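Section 4 of the Sisstead belt bench guide. Read section 3 (levelling the legs) first. The bench should be standing on its final spot before any parts go on the belt.

## 4. Laying out the belt and bins

The belt carries single parts past the sorting position. Flat parts and block parts are handled at the same bench, and the bins stand on the near side, in front of the near rail.
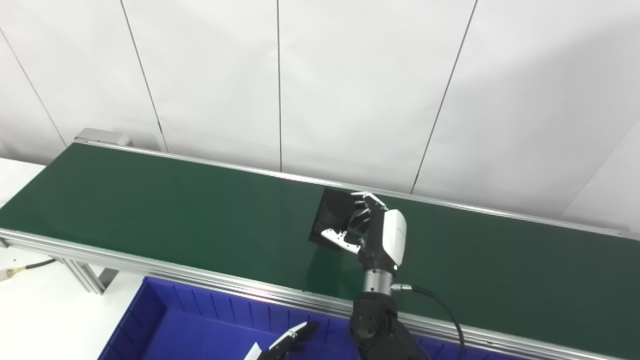
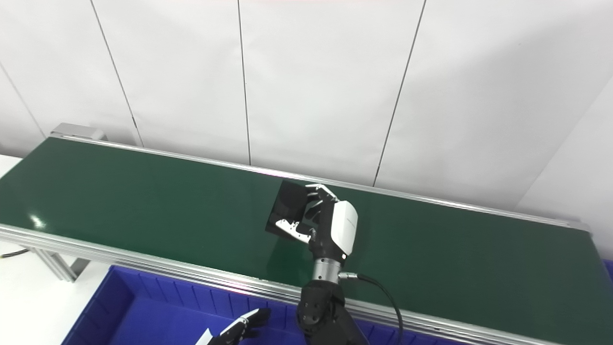
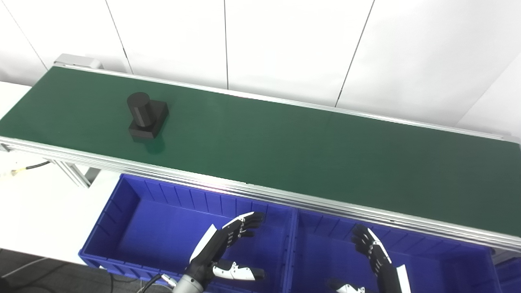 *Fig. 4.1 – Green belt with aluminium side rails. First and second pictures: flat black part on the belt. Third picture: block part with upright cylinder, blue bins in front.*

### 4.1 Before you start

1. Switch off at the wall and wait for the belt to stop.
2. Wipe the belt along its whole length with a dry cloth. Use a damp cloth only for marks that will not lift, and let the belt dry before loading.
3. Run a hand along both side rails. Remove any tape, swarf or packing left from delivery.
4. Check that cables are clear of the support legs and of the end roller.

**Caution:** Keep fingers, sleeves and lanyards away from the end housing whenever the power is on. The gap between belt and housing is small but it will take cloth.

### 4.2 Placing the bins

1. Stand 2 bins side by side on the near side of the conveyor.
2. Push them together so that the rims touch. Parts dropped between two bins are hard to get at without moving both.
3. Leave the bins open. Lids are for storage and transport only.
4. Use the left bin for block parts and the right bin for flat parts. If your site has its own order, label the bins and write it on the card at the back of this guide.

Note: Huttunen bins from the older set have a wider rim and will not sit flush with the new ones. Do not mix them at one bench.

### 4.3 Loading flat parts

1. Lay the part flat on the belt, clear of both rails. It may lie at an angle.
2. Do not stack. A second part on top will slide when the belt starts.
3. Lift by the edges – the broad faces show finger marks.
4. Inspect both faces before the part goes into the bin.

### 4.4 Loading block parts

1. Set the part down on its square base with the cylinder upright.
2. Keep at least 300 mm between one block and the next.
3. Pick up by the base. Do not lift or turn the part by the cylinder.
4. Lower it into the bin by hand. Dropping chips the corners of the base and can crack the bin floor.

**Caution:** Block parts are top-heavy on a moving belt. Start at speed 2 and go up to 3 only when the parts travel without rocking.

### 4.5 At the end of a shift

1. Clear the belt completely. Parts left on it overnight can mark the surface.
2. Switch off at the wall.
3. Empty the bins into the Pino trolley, flat parts first.
4. Report damage to rails, belt or bins to Kiran Rastogi – spare belts are kept in the Clillau store and have to be signed for.

Belt tension and tracking are covered in section 5.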